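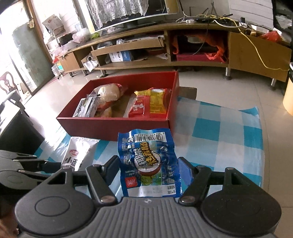
Let me say a word for the corner shop, and for the particular kind of snacking you only do when you buy from one.

I grew up two doors down from a place called Malý, run by Madhu Dhillon, who knew every kid on the street by what they bought. I was a salt and vinegar kid. My brother bought those hard peanuts that could take out a filling. We'd go in with coins and come out with one packet each, and that packet had to last until dinner, so you learned to eat slowly, or at least to hide it from your brother.

I do most of my shopping at a giant supermarket now, like everybody, and I buy chips in the family multipack (which I eat alone, there is no family involved). And I swear I enjoy them less! I don't think the chips got worse. I think I stopped choosing them. They're in the cupboard the way the light bulbs are in the cupboard. I eat a packet standing up while the kettle boils and five minutes later I couldn't tell you what flavor it was.

My friend Glenys Bloxham thinks this is nostalgia and that I should get a grip. She points out that the multipack costs far less per packet, and she's right, I did the math one evening in December and it was embarrassing. She also says corner shops were never that great, half the stock was dusty and you paid extra for milk. Also right. I once bought a can of peaches from Malý that was older than me.

But I'd still pay the extra for a snack. Milk, fine, get it cheap. A snack is a treat, and I think a treat ought to involve a bit of effort, even if it's only putting your shoes on. When I walk to the shop on my street now, it takes me 190 steps (my phone told me, I wasn't counting), and by the time I get there I know what I want. Or I think I do, and then I see something I've never tried, with a name I can't pronounce, and I go home with that instead. That never happens to me with an online order. The website already knows what I like and keeps showing it to me until I give in.

The unfamiliar stuff is the best part. Little shops stock whatever the owner likes or whatever the neighbors ask for, and you get odd corners of the shelf that no head office would sign off on. I've found some of my favorite things that way. I've also found a dried plum thing so sour that I had to sit down on the curb. I'd buy that again too, to be fair, mostly to give to Glenys.

So my one small resolution this year was to stop buying the multipack. I've slipped 2 times already and it's only Jan 23, 2021. The cupboard has rice in it, and tea, and the light bulbs. If I want something crunchy at nine at night I have to go out in the cold and get it, and most nights I do.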